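Journal > Drawing > Pencil

Grays, grays, grays

June 1, 2022 — by the Prornden sketcher
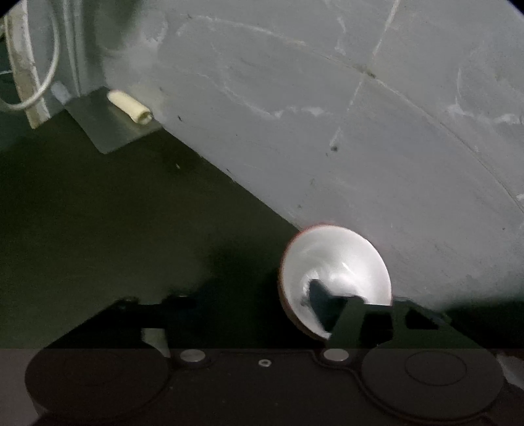 Scuffs and one long scratch on pale gray.

I drew for two hours this morning before I even thought about breakfast! I meant to do a quick warm-up with the softer pencil and then get on with the laundry, and the next thing I knew the light had moved off the table and my coffee had a skin on it. The laundry is still in the basket.

Gray is what I'm hooked on right now. When I started drawing last October I thought of gray as the stuff you filled in after the real work was done, so I drew an outline, got the outline wrong, fixed it, and then scrubbed some shading in one corner. All my early pages look like coloring books. Then I read a chapter about leaving the outline out and building everything from patches of light and dark, and I've been a pest about it ever since. I look at walls now. I look at the undersides of bridges. I stood on the path by the Flosau last week looking at wet stones until a man asked if I'd dropped something.

Today's practice was the value strip again, the row of little boxes that goes from bare paper to as dark as the pencil will go. I used to hate these. Now I find them soothing, and my middle boxes are finally separating from each other. The dark end is easy, you just lean on it. The pale end is where I still go wrong, going in too heavy on the first pass, and then I have to dab it back with the kneaded eraser and it never looks as fresh. Must remember: hold the pencil way back, let it almost fall out of my hand.

After that I did a page of marks only. Scuffs, specks, scratches, all the little accidents on a surface. A scratch that's lighter than what's around it is a wonderful problem, because you can't draw it, you have to draw everything on either side of it and leave it alone. I tried pressing a line into the paper with an empty ballpoint first and then shading over the top, and the line stayed white. Magic! I did it over and over like a kid. It's a bit too crisp for a soft scuff, though, and for those the corner of the eraser is better.

Walked into town after lunch to spend my birthday money at Hedlund. They had the big box of sketch paper on the bottom shelf, 1,000 sheets, and I picked it up and put it down again and walked around the easels and came back and bought it. It's cheap thin paper and I love it already. With the good sketchbook I get scared and draw small in the middle of the page. With a box like this I can waste a sheet on one pebble. My arms were dead by the time I got it as far as Sternitero, so I sat outside with an iced tea and opened it right there and drew the sugar bowl. The lid came out crooked but the shadow inside the rim is the best thing I've done all month — soft at one end and sharp at the other, just the way it was.

Had a look through the October sketchbook tonight for fun. Oh dear, the teapot. But there's a page of garlic near the back that I'd forgotten all about, and it's pretty good! I think I was tired that day and didn't bother with the outline.

Things to try: the harder pencil on its own for a whole drawing. Toned paper, if Hedlund gets the tan back in. An egg on a white plate, which scares me a little. And go back to the Flosau early, before the sun gets over the trees, and do the stones properly.

Out of sharpener blades again. Laundry tomorrow.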